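Cupboard

A cupboard is a piece of furniture, or a hollow in a wall, fitted with shelves and usually closed by one or more doors. It is used for storing things which the owner wishes to find again, and for storing a good many others. The word is applied loosely in British usage to almost anything with a door that is too small to be called a room, and to several rooms that are let as flats.

Name

The word began as two, cup and board, and meant a board or table on which cups were set out to be looked at. There was no door, as the point was for guests to see how many cups the household had. Over time the board gained sides, then a back, and at last doors, by which stage the cups could no longer be seen at all and the name had stuck. The p is not pronounced. Attempts to pronounce it are generally confined to children and to people reading aloud from recipe books.

In North America the word tends to be kept for kitchens, with closet used for clothes. A British closet, where the term survives, may be a small private room, a lavatory or a figure of speech.

Early forms

The open cup board shared the medieval hall with the chest, which did most of the real storage. A chest is easily made and easily moved, and has the defect that whatever is wanted lies at the bottom. The press, a tall cupboard for linen, and the aumbry, a recess in a church wall, both solved this by turning the arrangement on its side. The aumbry had a lock, the contents being silver.

The court cupboard, with open shelves and heavily carved legs, was a show of wealth in Tudor and Jacobean houses. Many of those now offered for sale were put together much later from bits of bedstead. The historian Margareta Crăciun, in her long study of household storage, gives a whole chapter to these and is noticeably fonder of the false ones, on the grounds that their drawers open.

The fitted cupboard

Cupboards built into the fabric of a house became common in better homes during the eighteenth century, usually in the space on either side of a chimney breast. They could not be taken away when the family moved, a point which led to a modest but steady income for lawyers. In the best known local case, heard at Fergate in 1843, a departing tenant removed the doors, shelves and back boards of a china cupboard and left the hinges, arguing that these alone were fixed to the house. He lost, and was made to return everything, by which time the new tenant had put a clock in the gap and did not want it.

The cupboard under the stairs dates from much the same period. Its shape is dictated entirely by the stairs and suits no known object. It normally holds the gas meter, a vacuum cleaner and coats belonging to people who have left.

Open and closed storage

Writers on furniture divide the cupboard family into closed types, which hide their contents, and open types, which do not. The second group takes in the dresser, the bookcase, the plate rack and the plain metal frame used in workshops and offices. Purists hold that a thing without a door is a set of shelves. Makers call it whatever sells.

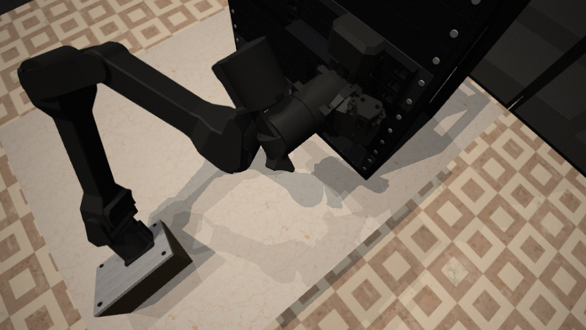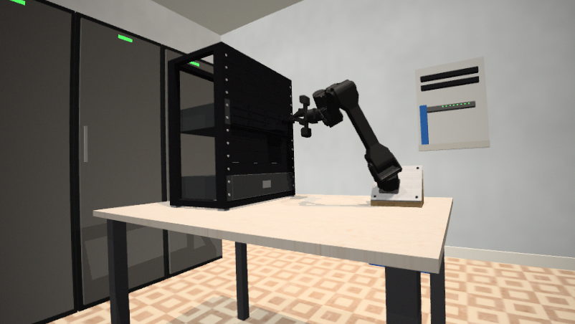
The argument was carried furthest by Timo Seidel, whose pamphlet on the subject proposed that a cupboard be defined by whether its owner would mind a visitor looking into it. By this test a wardrobe is a cupboard and so is a desk drawer, while a glass-fronted china cabinet is a kind of window. The proposal was politely received and has never been used.

Doors

The hinged door is the oldest type and remains the most usual. It needs clear floor in front of it, something often discovered after the bed has been delivered. Sliding doors avoid the difficulty by making half of the cupboard unreachable at any one time. Folding doors combine the faults of both and have their defenders.

The roller front, or tambour, is made of thin strips glued to cloth and runs in a groove. The Burkov pattern, once found in a great many school offices, could be locked with a single key shared by every cupboard of that make. The firm described this as a convenience. Its rival, Dririnik, gave each cupboard its own key and went out of business first.

Magnetic catches replaced the wooden turnbutton in most kitchens after the war. They hold a door firmly shut for as long as the door hangs straight.

Depth and height

The depth of a kitchen wall cupboard is a compromise between the size of a dinner plate and the position of the cook's forehead. Shelf heights are less settled. The Giáp system, sold in flat packs until 2000, offered 42 possible positions for each shelf by means of small holes drilled up the inside walls. Owners' letters kept by the firm suggest that most people used the holes nearest the middle and never moved the shelf again. Each pack came with 10 shelf pegs, enough for two shelves and two losses.

The top of a cupboard is not counted as storage by any maker and is used as such in nearly every home. Suitcases are traditional.

In sayings and stories

Old Mother Hubbard's cupboard is the best known in English and is notable for being bare. Skeletons are kept in cupboards in Britain and in closets in America. A cupboard is also a common way into other worlds in children's fiction, though the wardrobe is preferred where the visitors are expected to arrive with coats on. Cupboard love, meaning affection shown in the hope of being fed, is mostly used of cats.

See also: Airing cupboard; Chest of drawers; Larder; Sideboard; Turnbutton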